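Willer publishes ground rules for outdoor robot trials, and asks others to pick holes in them

5th May
By Naveed Jatoi

Willer, the independent testing group, has released a 5-page code of practice for mobile robots on open paving. It argues that too many makers quote a clean run on quiet ground as proof that a machine is safe near people.

Paved plaza, overcast:

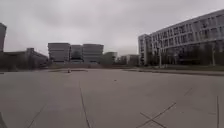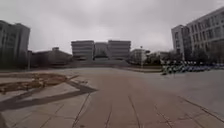
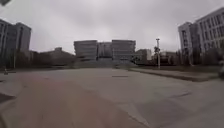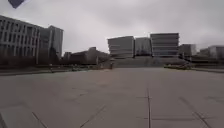

What the code asks for

Under the code, a run with no pedestrians may be reported as a navigation result only. Joints, kerbs and changes of surface must be logged, along with the light. Stopping distance has to be measured on each type of paving.

"We were sent 248 pages on the Satti platform and 2 of them dealt with stopping," said Naveed Jatoi, who wrote the code. "I don't doubt it can cross a square. I'd like to know what it does when a child runs out."

The Skundside working group has 45 days to comment. Willer doubts a voluntary code will change much without buyers insisting on it. A revised text is due in December.

Comments

Brurkach: Fine, but who checks the logs? We've all seen a "measured" distance that was paced out in boots.

kerbwatcher: Nothing on rain? Wet slabs are where I'd start.

M. at Skundside: Rain is in the annex. It's thin, so do send comments.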